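Ticket 407: Utility knife pick from black box, gripper closes but knife slips or turns
Project: Bundari tidy-up tasks
Status: open, waiting on reply

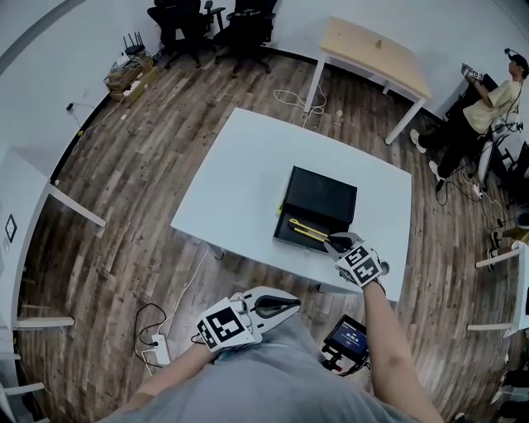 Attachment 1. Gripper closed on the yellow utility knife, black box on the white table.

Opened by Farzad Ebrahimi, 6 October 2018

Hello all, and thank you for being patient with me, I know I write long tickets. The job is "take the knife out of the box and lay it on the table," and I would dearly love for us to be able to tell the Gengate people that a machine can do it. At the moment I can't say that with a straight face. When I do the pick by hand with the grippers it goes well nearly every time. When the trained policy does it on the arm, I get a clean lift in 29 tries out of 117. The rest are a mix. Mostly the fingertips come down on the knife, close, and then the handle rolls and drops back against the side of the box. A smaller group never gets hold of it at all and pinches the air just above.

What I have checked so far:

Finger pads cleaned, both sides. No change.
Closing force up one step, then two. Fewer drops, but the knife swings more on the way up, and I don't like that with a blade on the end. Put it back to the default.
Marker tracking looked over in the logs for the failed tries. No dropouts that I could find.
Blade retracted and locked before every run, please keep doing this if you repeat any of it.

Reply from Bouazza support desk

Hi Farzad, never apologize for a long ticket, they save us three emails! Two questions. Does it matter where in the box the knife is lying? And in your hand demonstrations, do you slide the knife along a little before you close on it? People do this without noticing — we all do it at home when we fish a pen out of a drawer — and the policy may be copying the closing part and missing the nudge.

Farzad Ebrahimi

Well, I went back and watched my own demonstrations over a cup of tea, and yes, I do nudge it. I push the handle up against the wall of the box and only then squeeze. I would have sworn to you that I didn't. As for position, it matters a great deal. With the knife along the lower edge it fails mostly by rolling. Out in the middle it fails mostly by pinching air, and I suspect that one is about depth, with the inside of the box being so dark.

I tried a sheet of light gray card on the bottom of the box for 10 runs with the knife in the middle. The air pinches went away completely. The rolling did not, so I'm treating them as two faults from here on.

Bouazza support desk

That fits what we'd expect. For the rolling, please record a fresh set where you pause after the nudge, long enough that it shows up clearly as its own step, and vary the angle of the knife. Leave the card out for half of them, otherwise you'll only have taught it to work with the card in. Could you also send the gripper width trace from a few of the rolled ones?

Farzad Ebrahimi

Will do. Traces are uploaded under the Clundov folder, the six worst ones first. For what it's worth, the soft things from the June list (sponge, dishcloth, rolled socks) are still going along nicely, and I'd happily let the arm clear those off my own kitchen counter. Small hard things with a rounded handle are another matter, and I would keep them off the demo list for now. New recordings to follow once I've marked out the knife positions on the bottom of the box. Please leave this ticket open.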